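Residents > Local Government > Guides > Petitions

How to Petition the Gromberg Town Council

Last updated: July

A resident petition puts an item on the council agenda without a sponsoring member. The rules below apply to Gromberg and to the Alva and Kutside wards.

1. Check the subject. The council can act on zoning, local roads, parks and fees. State matters are returned unread.

2. Write the request in one sentence at the top of every sheet. Signatures on a sheet without the request are void.

3. Collect at least 305 valid signatures. Each signer must be a registered voter and must print a street address. Collect more than the minimum, as duplicates are struck.
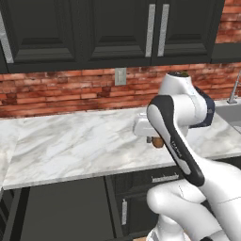
Dark upper cabinets with raised-panel doors and vertical bar handles.

4. Number the sheets and file the originals with the clerk on Loltine Street. Copies and scans are not accepted. Ask for a stamped receipt.

5. Wait for the check. The clerk has 14 days to compare names with the voter roll. If the count falls short, you get 12 days to file extra sheets. Only one extension is allowed.

6. Prepare to speak. The lead petitioner gets five minutes at the meeting. Handouts must reach the clerk by noon the day before.

A valid petition guarantees a hearing and a recorded vote. It does not bind the council to the request.

3,683 views | 12 comments | Share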